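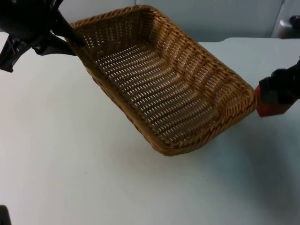 Potatoes, onions and a house with no larder: how is everyone managing in warm weather? We moved to Wetonley in the spring and the old place had a proper cold pantry with a stone shelf, which I took completely for granted for years. Now I've got a galley kitchen that faces south, a boiler cupboard at one end, and a bag of Maris Pipers that grew legs in nine days. NINE. The onions aren't much better, I cut one open on Wednesday and it was brown mush in the middle. I've been thinking of going over to wicker for the lot, the sort with rows of little gaps woven right across the bottom so the air can get underneath, and lifting it off the floor somehow. Is that enough or am I kidding myself? And do I need one for spuds and another for onions? My mum always swore they had to be kept apart but she also swore you could cure a cold with a sock.
Solange Prado
Joined: June
Posts: 30

Re: Potatoes, onions and no larder
marrowfat
Posts: 1,476

Your mum's right about keeping them apart, can't speak for the sock. Potatoes give off moisture and onions hate it, so the onions go first and then the whole cupboard stinks. Mine live at opposite ends of the kitchen.

As for baskets, lovely for onions and garlic. For potatoes I'd say no, unless you've got somewhere properly dark to put it. Gaps let air in but they let light in too, and you'll have green potatoes before you know it. I use a thick paper sack with the top rolled down. Cost: nothing, it came with potatoes in it.

Re: Potatoes, onions and no larder
Yung-ching Lo
Posts: 1,718

Going to disagree with marrowfat a bit here. I've kept potatoes in an open basket for years with an old tea towel folded over the top and another one in the bottom, and I hardly ever get a green one. The trouble with a paper sack is you never look in it. You reach in, take the top two, and the rotten one sits at the bottom quietly ruining the rest until there's a puddle on the floor. With a basket you can see what you've got.

What I would say is buy less! I know the big sack is cheaper but if you're throwing a third of it away it isn't. We're two people and I get a small bag every week from the stall at Pacheco, still with the mud on. Mud makes a big difference, the washed ones go off so much faster.

Re: Potatoes, onions and no larder
marrowfat
Posts: 1,477

Tea towels top and bottom is just a paper sack with extra laundry :)

Agree on the mud though.

Re: Potatoes, onions and no larder
Solange Prado
Posts: 31

Thanks both. I'm a bit torn now. There is a cupboard under the stairs which is dark but it also has the hoover, the ironing board and the meter in it, and it's not exactly cool. I could clear the floor of it. Would a shallow basket be daft for potatoes? I like the idea of having them in one layer so I can see any that are going soft, but it does eat up the space. This shape is what I've got in mind:

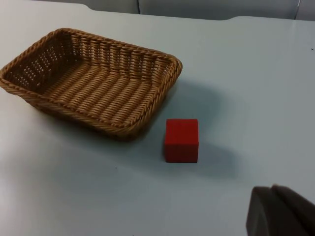

Shallow, with rounded corners and a thick twisted rim.

The corners matter to me more than they should, I'm forever catching my tights on the square sort in that hallway.

Re: Potatoes, onions and no larder
Torben Lammers
Posts: 1,444

Shallow is good for onions, shallots and garlic. One layer, not touching if you can manage it, and don't put them away at all until the necks are papery. If you grow your own that means a couple of weeks somewhere dry and breezy first. If you buy them they should be ready, but I've had some from supermarkets lately that were still damp at the neck and those I eat first.

For potatoes I'd want something deeper with a cover. Under the stairs is fine if it stays below whatever your living room is. Put a cheap thermometer in there for a few days before you move everything, and check it in the late afternoon when the house is at its warmest. I did this with ours and found the garage, which I'd always thought of as the cold place, was hotter than the kitchen by teatime. Black roof.

If the basket is real willow or cane, keep it off a damp floor as it'll go mouldy underneath. The synthetic stuff doesn't mind and you can put it under the shower.

Re: Potatoes, onions and no larder
rosie_b_allotment
Posts: 212

Can I put in a word for the fridge? I know, I know. We were all told never to put potatoes in the fridge and I went along with it for most of my life. But for the last couple of summers I've kept mine in the salad drawer from June until it cools off, only the ones for boiling or mash, and they've been perfectly nice. A touch sweeter if anything. No sprouts at all. I wouldn't roast or fry them, they go very dark and I gather that's the bit you're meant to avoid.

Onions in the fridge though, never. Soft and horrible and the butter tastes of them.

Rosângela

Re: Potatoes, onions and no larder
marrowfat
Posts: 1,478

Rosângela I'm not having it. Sweet mash! If I wanted that I'd buy sweet potatoes.

Re: Potatoes, onions and no larder
rosie_b_allotment
Posts: 213

More mash for me then.

Re: Potatoes, onions and no larder
Daiane M
Posts: 88

Small flat here, no stairs so no cupboard under them, and the same problem every summer. What's worked for me is the bottom of the wardrobe in the spare room – north side of the building, door always shut, properly dark. My partner thinks it's mad. We did once have guests who opened it looking for hangers and asked, very politely, if we knew there were potatoes in there.

Onions I plait and hang on a hook by the kitchen door, and when I can't get them with the tops on I use a pair of old tights with a knot between each one (Solange, there's a use for the ones you've snagged). You snip one off the bottom as you need it. Ugly but they last for ages.

One question for Torben, do you bother taking the sprouts off or do you chuck the whole potato? I rub off the little ones and carry on, my sister bins anything with so much as a bump.

Re: Potatoes, onions and no larder
Torben Lammers
Posts: 1,445

Little ones on a firm potato, off they come and in the pot it goes. Long sprouts and wrinkly skin, compost. Anything that's gone properly green, compost as well, I don't mess about peeling those.

Re: Potatoes, onions and no larder
Solange Prado
Posts: 32

Right, decision made, sort of. Shallow basket for the onions and garlic on top of the fridge... no wait, it's warm up there, isn't it. On the windowsill in the hall then, which gets no sun after breakfast. Potatoes under the stairs in a sack with the top rolled, smaller bags, muddy if I can get them, and I'll tip them out every Sunday so Yung-ching doesn't worry about puddles. Thermometer's going in tonight.

Has anyone got a view on carrots? Mine go bendy wherever I put them.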